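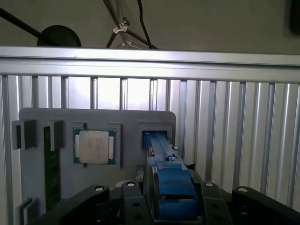 Fixture plate with memory module, processor and square slot.

Misico Hardware Bench, minutes of the meeting of 8/11/21
Present: Ottmar Ruppert (chair), Helmut Oltmanns (minutes)
The June minutes were approved with one spelling correction.

1. Fixture plate
Ottmar went over the gray plate with the memory module and the processor socket. Both agreed to keep the layout – no new holes until the Kudo order is settled. Helmut asked for the clips to be checked for wear before the next round. Agreed.

2. Drive carriers
Stock at Andunholm is 52 carriers, and 11 more are on order. Helmut reported that the blue plastic carriers for 2.5-inch drives are the ones people ask for. The connector end is to be checked before a drive goes back on the shelf. Ottmar will write this into the bench sheet.
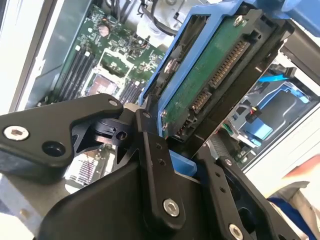 3. Parts list
The list now runs to roughly 291 entries. Helmut will remove duplicates and send it to Ottmar. Shelf labels will follow the same numbering.

4. Other business
Ottmar to order replacement screws. Next meeting date to be sent by e-mail.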